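How a Story Gets to Be a Book
by Dirceu Conceição

Hello! I write adventure stories, and when I visit schools the same hand always goes up at the back (it's a different hand each time, but you know what I mean). "How did your story turn into an actual book?" So I've written the whole thing down for you, from messy notebook to library shelf.

My first book was called The Flirnard Bell. It's about two cousins who find half a map inside a broken clock. I thought of it on a bus in July, wrote the word CLOCK on the back of my hand, and then washed it off by mistake before tea. Luckily I remembered!

The first go at a story is called a draft. A draft is allowed to be terrible. Mine had a dog in chapter one who had vanished by chapter four, and one of the cousins changed her name halfway through. You just keep going until you reach the end, and then you go back and sort out the muddle. I did 3 drafts of The Flirnard Bell -- and the second one was worse than the first.

When I couldn't make it any better on my own, I posted it to a publisher. A publisher is a company that pays for books to be made and gets them into shops. Mine is called Zarnby. Plenty of other publishers had already said no. I got 18 of those letters, and I kept them in a shoebox, where they still are.

At Zarnby I was given an editor. Lots of people think an editor is somebody who fixes your spelling, but that comes later and it's usually a different person, called a proofreader. My editor read the story and asked me questions. Why doesn't the uncle just ring the police? How can it be dark if they've only just had lunch? She was right about the lunch. I moved the whole cave chapter to the evening, and then I had to give everybody torches, and then I had to explain where the torches came from. That's what editing is like -- you pull one thread and your sleeve comes off.

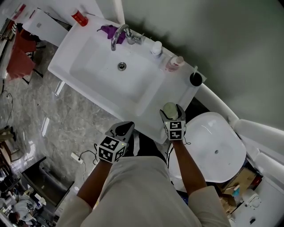
Does the writer draw the pictures as well?
Some writers do, but most of the time the publisher chooses an illustrator, who reads the story and decides how the people and places should look.

I was a bit nervous about that part, I'll admit. I'd had those cousins in my head for ages. Then the first sketches came, and the older cousin had enormous ears and a gap in her teeth, and I liked her so much more than the one I'd imagined that I went back and put the ears into chapter two.

Next there's the cover, which has a tricky job. It has to tell you what sort of story is inside without giving away the ending. Have a look along a shelf some time and see if you can guess which books are spooky and which are funny just from the lettering. Turn one over and you'll find the blurb, the short bit that tries to tempt you in. I found writing mine harder than writing the book! You can't say who stole the bell, but you've got to make people want to find out.

Then the pages are set out properly, and the writer gets a copy called the proofs to check for mistakes. I read mine aloud in the kitchen, very slowly, with a ruler under each line. I still missed one. On page 61 somebody opens a "draw" instead of a "drawer", and a girl called in to tell me about it at the library.

After that it goes to the printer. Zarnby printed 700 copies of The Flirnard Bell to begin with, and in the first year 537 of them were sold, which is small for a book but felt gigantic to me.

If you've got a story of your own on the go, don't worry about covers or publishers yet. Get to the end of your draft first. Leave it in a drawer for a week (with an "er"!) and then read it out loud to somebody who'll tell you when they're bored.

My next one is called Jodineo and the Salt Ship, and I'm stuck on chapter nine.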